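Gallery: Household Textiles

Urbridge House Residents' Program, August

The Household Textiles course at Urbridge House concluded its second term this month. Participants met in Room 101 for 11 sessions on sorting, folding and storing clothing and bed linens. The course was led by Ryszard Jakubowski, with materials prepared by Zdzisław Kalinowski. The gallery for this term is devoted to the unit on printed garments.
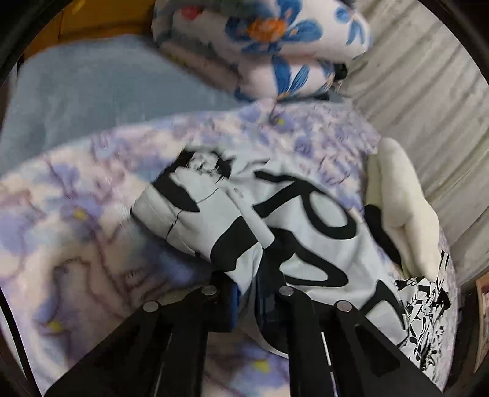

Printed garment in pale gray-white with bold black lettering, on a blanket patterned with purple flowers. Unit 2, Sorting and Folding.

Participants were asked to work on a bed, as most of them do at home. Garments with large lettering were smoothed flat, turned face down and folded in from the sides – the print is then on the outside of the finished fold and can be read in the drawer. Soft blankets were left in place during the exercise.

Printed copies of the course handbook may be collected from the Gajewski Reading Room during opening hours. Requests to reproduce gallery pictures should be addressed in writing to the program office.

Page updated 08/01/2021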